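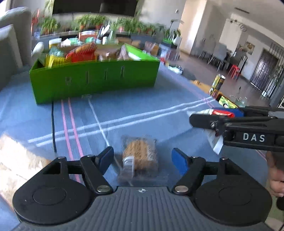

Can any robot put away groceries and snacks yet? (real kitchen, not a lab)

Posted by Mwende Chege in Home Help > Appliances & Gadgets

Ok quick one, typing this on break so sorry for the mess.

My mom lives alone in Lendomville, second floor, bad hands. Arthritis, mostly thumbs. She can cook fine, she can walk fine, what she can't do anymore is all the small grabby stuff. Unpacking a bag of shopping. Picking up a packet of crackers and putting it in the snack box. Getting a loaf out of a bag without squashing it. Closing the bag again. That kind of thing takes her most of Sunday and then she's sore till Tuesday.

My brother keeps sending me videos of robots folding towels and loading dishwashers and says in a year we can just buy her one. I'm not so sure. The videos are always sped up and there's always a cut right when it gets interesting.

So what I want to know:

Is there anything right now, that a normal person can buy, that will take mixed packages off a table and put them in a box or on a shelf. Doesn't have to be fast. She has all day.

Does soft stuff work. Chips, wrapped bread, those thin crinkly bags. Everything she eats is in a crinkly bag.

If the answer is no, is it "no, next year" or "no, forget it". Because I have 264 dollars a month I could put toward either a helper or a payment plan on some gadget and I need to pick one by February.

She already has one of the round floor vacuums, it works ok, it eats the fringe on the rug. So she's not scared of machines. She talks to it.

Please no "have you tried talking to her doctor". Yes. We did.

Thanks all
Mwende

Erick Mushi
3 replies on this page, joined a while back

No. Get the helper.

My cousin paid a deposit for one of those home robots, still waiting, no ship date. They keep emailing him pictures of the color options. By the time it comes it'll be old.

Also who fixes it when it breaks. Who comes to a second floor apartment in Lendomville. Think about that part.

Kimutai Simiyu
Regular, Appliances & Gadgets

Bit more useful answer than the one above hopefully, though I land in the same place.

I worked 14 months on a packing line at Hudley, the snack warehouse, and we had arms on two of the lanes. So shop floor not kitchen, but the chore is the same chore. Pick up packet, put packet in box.

What worked: boxes. Cans. Anything hard with flat sides that came down the belt the same way up. Those arms did that all shift and never complained, fine, great. We used suction for most of it.

What didn't: bags. Suction on a chip bag, the bag wrinkles, air gets in, it drops. So they swapped in fingers with rubbery pads, better, but then it'd grab the bag by a corner and the thing swings around and lands on its side half out of the carton. A person was standing there the whole time straightening them. That was me some days.

And a carton on a line starts empty. Your moms snack box doesn't. Last packet into a full box is a totally different job from first packet. You push the others over, you tuck it down the side, you sort of feel when it's going to give. People do it with their eyes shut. The arms just pushed, and either it went in or you had crumbs.

To go through your list:

Buy now, normal person, mixed packages: nothing I would put money on. There are little desktop arms for hobby people, they'll lift a light thing and move it over, but you set them up yourself with a laptop and they sit bolted to one spot. Not a present for your mother.

Soft stuff: it can be done, in the sense that it's been done. Getting it done fifty times running with no one standing by is another matter. Ask for that number whenever someone shows you a video. How many in a row. If they get cagey you have your answer.

Wrapped bread is its own headache btw. Squeeze too little it slides, squeeze too much you have a flat loaf. We never ran bread on the arms at all.

Next year or forget it: in between? I'd say not next year. Whether it's three years or ten I really can't tell you and I'd be careful of anyone who can.

Spend the money on the person. Even two short visits a week, one on shopping day. That's when the grabby stuff all lands at once.

Asif Niazi
Member

Going to disagree a little with both, mostly with Erick, partly with Kimutai.

My sister in law works at a small outfit in Udine that does this, teaching machines kitchen and table jobs. I visited, I got to ask dumb questions for an afternoon, so take it as secondhand. Things are moving faster than a packing line would make you think. The line arms Kimutai had were likely programmed step by step, go here, close, go there. The newer way is you have people do the job over and over with a grabber in their hand that has a camera on it, and the machine learns off that. So it sees bread and bags and messy boxes from the start, on somebody's regular table with chairs and plants around.

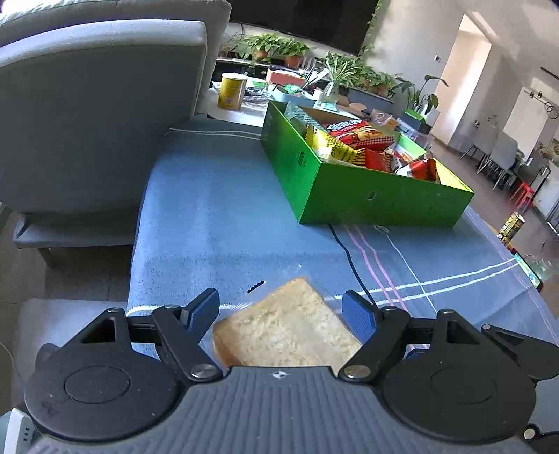 Single slices are the one that got me. I would have guessed a whole loaf was harder, more weight, but she said no, a slice is worse. It's light, it's crumbly, it lies flat so there's not much to get hold of from the sides, and if it's on top of a plastic bag the fingers can catch the bag as well. Then you lift and you've got both. I tried it with the hand grabber myself, two pads and no thumb, and I was terrible! Took me ages to stop pinching chunks off the crust. Gave me some sympathy for the robot, and for your mom too frankly, because two stiff fingers and no thumb is pretty near what she's working with.

Anyway they had it on a test arm the same day. Packets into an open box, it got most of them. Slow. Slower than my grandfather, who was slow. It missed a flat one and went back for it on its own, which I did not expect, and then it spent a long while trying to pick up something printed on the tablecloth. So.

Where I agree with the others: you can't buy that. I asked. She laughed. The arm alone cost more than my car and there's two people looking after it.

Where I don't: "forget it" is too strong. If your mom is in her sixties I think she'll see one that does groceries. Not this February tho.

Meanwhile some stuff that isn't robots but helped my dad, who has the same thumbs:

Move everything out of the deep snack box into something wide and shallow, one layer. All the trouble is in the digging and stuffing. With one layer you just lay it down.

Snip all the bags open at the top with spring scissors the day they come home, then use the big clips, the ones like a long clothespin. The little ones are useless for bad hands.

A reacher stick, the litter picker kind with rubber cups. Get the light one. He does cans with it no problem, chip bags fine, bread no.

Have the store pack it in more bags with less in each. They'll do it if you ask in the delivery notes.

An electric jar opener. That's a machine that does a kitchen chore today, costs hardly anything, and it works. Same with the one button can opener. Boring, but if your brother wants to spend on robots send him to that shelf.

Mwende Chege
Original poster

Thank you, this was way more than I hoped for. Kimutai the "how many in a row" thing, I sent that straight to my brother and he has gone quiet.

Asif the spring scissors, never heard of them, ordered. She's 71 so we'll see about your forecast lol.

There's a woman from Lyimo, the home care place by the bus station, who can do Wednesdays and one other morning. Going to try that for a few months and get the wide trays now. Did anyone go for the plastic trays or the bamboo? Hers would be sitting by the stove.

Erick Mushi

Plastic. Bamboo gets greasy by a stove and you can't get it off.

Stojan Popescu
Moderator

Moved this from Small Appliances to Home Help since it's more about the chores. Two posts selling preorders removed. If you've got a home robot deposit question there's already a long thread on that, please use it, it's pinned.

Leaving this one open, if somebody has had a machine put groceries away in their own kitchen, own shopping, no staff in the room, post it. Uncut video please.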